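April 28, 2022

In at seven thirty. The heating was off in the back half of the building again so I kept my coat on for the first hour. Yutong Xie was already there with the log open. She had left the overnight job copying to the Clivska drive and it had stopped partway, so we spent the first part of the morning restarting that before we could touch the arm.

We need 773 good picks for this round. When we started today we had 102. A good pick means the bar comes up, clears the wall of the bin, and gets let go over the other side without me stepping in. The ones that fail get saved too, in a separate folder, but they don't count toward the number Landeck wants. I think they should count for something. The last model learned more from the bad grabs than it did from the second half of the good ones, at least going by the test runs. I wrote that in the notes and will bring it up on the next call.

The routine is dull and I don't mind it. Tip the bars in, spread them by hand so they don't all land the same way, step back over the line, start the run. The program picks a target, goes down, closes, lifts. I write down the outcome and any remarks. Then again. After 19 tries we change the layout completely, even if it is going well, so the set doesn't fill up with one easy arrangement.

Before lunch I moved the bin slightly by leaning on it and had to redo the calibration. My own fault. The clamps had been loosened to get the bin out for cleaning and I had only done one of them back up. Checked them both after that and wrote "clamps" at the top of the checklist in capital letters. 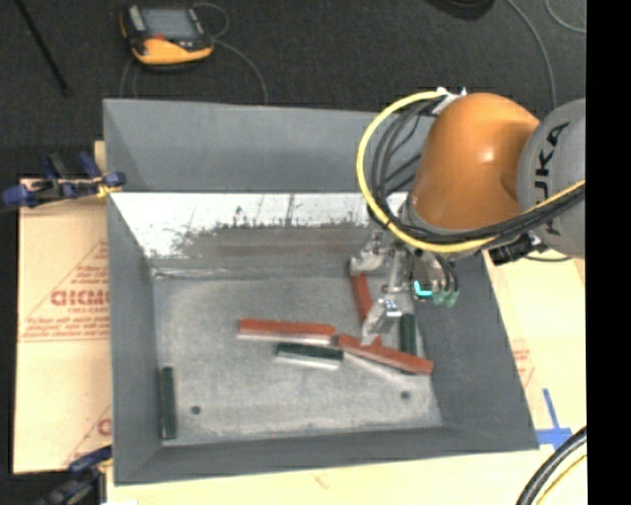

The bars standing up on end or leaning on each other are the hard ones. If a bar is flat and has space around it, the grab works nearly every time now. If it is close to a wall, the fingers come down at a bad angle and either stop short or push the bar farther into the corner. I did a whole set this afternoon with bars near the walls on purpose. 9 of the 19 came out. Yutong thought that was poor. I thought it was fine, considering we had almost nothing like it in the data until today.

The shine is still a problem. The metal sides of the bars throw the light back and the depth reading goes patchy there, and the same thing happens along the wall of the bin. Toivonen suggested on the phone that we spray everything matte. I said no, the customer's parts will be shiny and their bin will be as beat up as ours, so we may as well collect it that way. He said to at least do one set with the overhead lights off. We did that at three. Haven't looked at the results.

One protective stop, a little after that. The arm went in too steep and touched the bottom of the bin. No damage that I could find. I jogged it back up slowly, looked over the fingers and the hoses, and ran two empty cycles before putting it back in the loop. Lost twenty minutes. I threw out the try before it as well, as the times in the log didn't match up.

Labels took the rest of the day. Uleo is supposed to mark success and failure by itself, but it calls a pick good if the gripper closes on anything at all, including two bars at once. We decided weeks ago that two bars is a failure. So I go through the list and fix them one at a time. I asked if the rule could be changed on our end and was told maybe by September, which doesn't help me now.

Yutong wants to start scripting the layouts, meaning a sheet that says which bar goes where and at what tilt. I am against it. When I place them by hand to match a drawing I place them neatly, and bars that get tipped out of a tray don't land neatly. We agreed she will script one set tomorrow and I will tip one, and we'll keep them in separate folders until somebody can compare.

Left at six. Shoulders sore from bending over. Need to bring a second pair of gloves, the left one has split at the thumb, and ask about the heating.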